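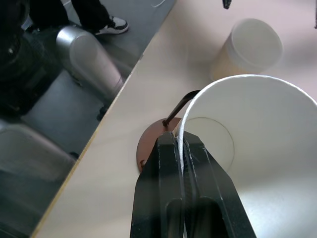
Slide 1: Two paper cups on the table, the large one over on its side.

Good morning, everybody, and thank you for coming back after the coffee. I'm going to leave this first slide up for a good while, so do get comfortable.

Start with the rim. Look how it curls over all the way along that big white cup – a plain rolled edge, and I could talk about it until lunch (I won't, I have 20 minutes). The roll is what gives your fingers something to hold, and it's what the lid snaps onto.

Now look down inside, to the round bottom and the faint gray seam that runs around it. When I started at Ketholm I thought a cup was one piece of paper. It's a wall and a separate disc, and that joint is where most of our complaint letters come from. We had 651 of them the year before we changed suppliers!

Pause here. Ask who has had a cup drip on their shirt.

The smaller cup is standing up farther back on the table. People always ask why we stock more than one size, and the answer goes back to the Molurari canteen, where we put out 2000 large cups one December and most folks only wanted a few sips of water. So much paper in the trash, and such nice people, too – they still send us a card.

If there's time, tell the Oosthuizen picnic story. Keep it to 5 minutes, please, it grows every time.

Hand around the sample cups before the next slide. Stack them by size when they come back, rims up, and then we'll go on to lids.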